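Library PCs to switch off as council looks at reuse

2018-02-26

Ladolbridge's libraries will lose their public computers for up to a month this spring while the council decides what to do with 339 ageing desktop machines.

The PCs, most of them bought in one go for the branch libraries and the two learning centres, will be withdrawn in stages from May. Staff say they are too slow for the new booking system. Some take ten minutes to log on.

Councillors were told on Thursday night that replacing the lot would use up most of this year's library IT money. A cheaper plan – strip, clean, refit, send back out – is now on the table and looks to have support from both main groups. 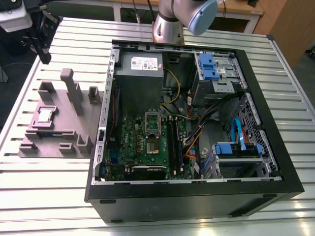

A desktop tower with its side panel off. Older machines could be refitted under the council's plan.

Under the refit option, machines that pass a basic check would get more memory and a new drive. Those that fail would be broken for parts. Local firm Yeoh has offered to do the work at a fixed price per machine, with a second quote expected from Zirska by the end of the week. Neither figure has been made public.

Wellington Paiva, who speaks for the Gollbridge Road library users' group, said people there were worried about the gap more than the machines.

"We've got people doing job applications in there, benefit forms, all sorts," he said. "You can't tell them come back in a month. If its done branch by branch then fine, but they need to say which branch and when."

The group has handed in a petition with 2649 names asking for at least two working computers to stay on at every site throughout. Council officers said that was "being looked at" but could not promise it for the smaller branches, where there is only one room and the wiring needs doing at the same time.

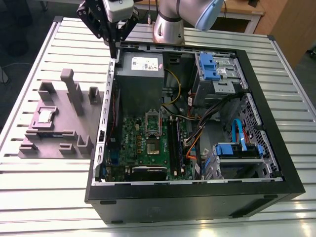
Inside the case of a desktop computer. Cases and other parts may be reused.

Any surplus machines would be offered to schools first, then to residents' groups, then sold. Hard drives will be wiped or destroyed before anything leaves the building, the report says – a point raised more than once by councillors after last year's row over filing cabinets.

Printing will carry on at the central library during the works. Charges stay the same. Wi-fi is not affected.

A drop-in session on the plans is being held at Gollbridge Road library next month, date to be confirmed. Comment forms are avaliable at all branches, and on paper only for now.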